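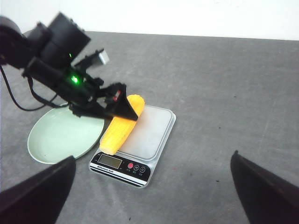
Tremurden Self Storage - Frequently Asked Questions

Updated December. If your question isnt here, email the front desk, we answer most things same day.

RENTING A UNIT

What sizes do you have?
Small closet size up to double garage. Smallest is good for boxes and a bike. The biggest takes the contents of a three-bedroom house if you stack well. Current sizes and prices on the Units page, it's updated every morning.

How many units are there?
771 across both buildings. Lodhi building is the indoor one, heated. Grernell building is drive-up, not heated.

Which building should I pick?
Furniture, paper, clothes, records, anything with a screen: Lodhi. Tools, patio stuff, tires, kayaks: Grernell. Mixed load? Most people go Lodhi and use a cart.

Minimum stay?
One month. After that you pay by the month, no contract beyond that.

Can I reserve ahead?
Yes, up to 3 weeks. No charge to reserve. We hold the unit until 5 pm on your move-in date, then it goes back on the list. Running late? Call us. We'll hold it.

What do I need to bring?
Photo ID, a card, a proof of address less than 3 months old. Phone photo of a utility bill is fine.

PAYING

What's the deposit?
$100, any size. Comes back to the same card after move-out if the unit is swept and empty.

How do I pay?
Card, bank transfer, or check at the desk. Autopay is easiest. No cash over $300.

Do you take crypto?
No. We get asked about Binance transfers a lot, can't do them, the billing system has no way to record it.

My payment failed, am I locked out?
Not right away. You get an email and a text, then five days. After that the gate code stops working until the balance is paid. Pay online and the code comes back in a few minutes. If it doesn't, call.

Can the rent go up?
Yes, once a year at most. You get a month's notice in writing.

Is prepaying cheaper?
Pay for a year and the last month is free. Refundable if you leave early, minus the free month.

ACCESS

Hours?
Gate is 6 am to 10 pm, every day incuding holidays. Desk is 9 to 5.

Can I get 24 hour access?
Grernell only, and you have to ask for it. Small monthly fee, see the Units page.

Can someone else go in for me?
Yes. Add them in your account under Authorized People, they get their own code. Please don't share yours.

I forgot my code.
Account page, Reset Code. Or the desk, with ID. We can't give codes over the phone, sorry.

Are there carts?
Yes, by the Lodhi elevator. Please bring them back! They end up on the third floor every weekend.

Can a moving truck get in?
Up to 26 feet, fine. Bigger than that has to unload on the street side. Let us know first so we can open the side door.

LOCKS AND INSURANCE

Do I need my own lock?
Yes. Disc lock is best. We sell them at the desk. One lock per door, please.

I lost my key.
We can cut the lock off while you're there, ID needed. There's a fee for the cut and you'll need a new lock.

Is insurance required?
Yes. Homeowners or renters policies often cover storage, bring the page that says so. Otherwise you can add our plan at sign-up.

WHAT YOU CAN'T STORE

Food (including pet food and bird seed, mice love it). Gas, propane, paint thinner, fireworks. Anything alive. Plants count. Wet stuff. Dry the tent first.

Mowers and motorcycles?
Grernell only. Drain the tank.

Can I work in my unit, or sleep in it?
No to both. Sorting and packing is fine. No power tools, no running cords from the hallway outlets.

MOVING OUT

How much notice?
Ten days, through your account or by email. Phone doesn't count, we need it written down.

Do you prorate the last month?
Yes, by the day, as long as the notice was in.

When do I get the deposit?
Usually a week after we check the unit. Take your lock off or it still counts as rented, this one catches a lot of people.

Can I leave a couch behind?
No. Dumpster is for cardboard only. Desk has a list of haulers and teh county drop-off hours.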